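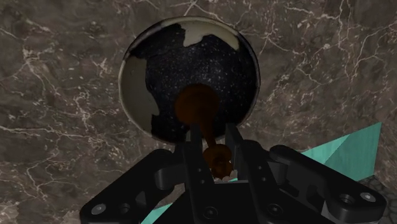
What do students need before they can start the Derkance club kit?
A computer with a web browser and a school login. The simulator runs on its own, and the gripper module can be added later.

Derkance Club Kit, simulator and gripper module
Item no. 2286

For robotics clubs and after-school classes working on pick and place. Students write a short program, run it on a simulated table, and change it until the part ends up where they want it. The same program then runs on the Daline arm, if the school has one.

Included
Simulator license for one school year
Student workbook, 70 pages
Teacher guide by Chutima Pongsiri
2 practice programs with open code

Tabletops, bowls and small objects can be swapped from the scene menu. The wrist view is on by default. Press V for the side view.

Club challenge
Teams set a held object down in a bowl without touching the rim. Parviz Arabzadeh wrote the scoring sheet, which is at the back of the workbook. Teams may change the grip height and speed but not the start position.

Price: $155 per club
Gripper module sold separately. Does not fit the older Plovex mount.

Orders placed by school purchase order ship after the form is received. Page updated 7 March 2025.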